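Stedulville Cider Weekend: who's going?

pommace_pete
6th July
Tickets are up! 11 producers this year, and Norkitz are bringing the dry keeved one they only poured for an hour in April. I've been banging on about that cider ever since (ask my poor wife) and I can't wait to try it again.

tumpy_lane
Brilliant news, but £8 for a tasting glass? I'd sooner they charged more on the gate and let us bring our own.

pommace_pete
Fair, but you do keep the glass, and it's a lovely shape for perry!
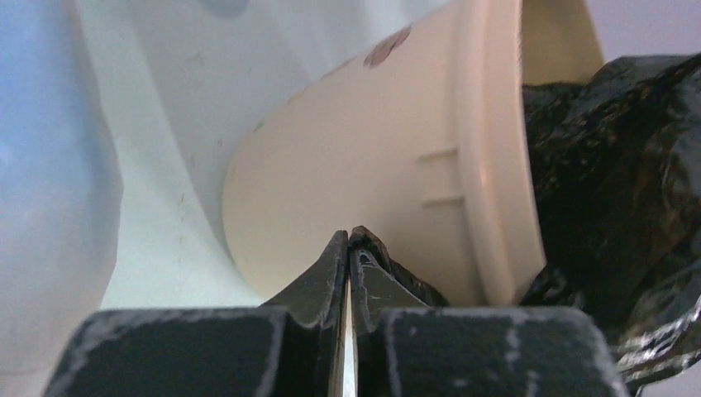 Reply from russet_fan
Has anyone tried the Ruggiero perry? Pear skins, a bit of smoke, really long finish. Best thing I drank all spring.

tumpy_lane
Too sweet for me. Prestesetti does it better, and cheaper.

russet_fan
Oh, we'll have to disagree there! Prestesetti is all fizz. Try them side by side on the day and I'll buy the loser a pasty.

pommace_pete
You're on, both of you. Gate's capped at 2000, so book soon.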